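Chapter 4
Getting a Room Ready for Paint

I painted my first bedroom in January, in a rented house in Merkstead, and I skipped every single thing this chapter is going to tell you to do. I bought a can of Dakenel eggshell, pried off the lid and went straight at the wall (in my socks!). By spring it was peeling over the radiator in strips as long as my hand.

So let's talk about prep. I know, I know, you want to get to the color. But on the last house I did, I kept a log, and out of 47 hours of work, 32 went into washing, filling, sanding and taping. The painting was the easy part, and kind of a treat by then.

We'll start with washing walls, then move on to cracks and nail holes, then sanding. I use 100 grit on rough filler and something finer after that. Primer gets its own section at the end, because I have a lot of opinions about primer.

Before any of that, though, take a slow look at the bedroom you plan to paint. Whatever lives in there has to go somewhere else, or get pushed to the middle and covered. 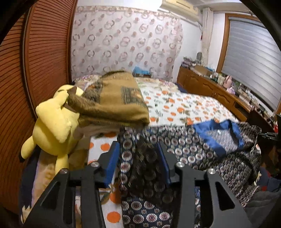 Figure 4.1. A bedroom with a large yellow plush toy beside the bed.

Grab a pencil and make your list now. Start with the biggest things and work down, and add the curtain rods, which I always forget.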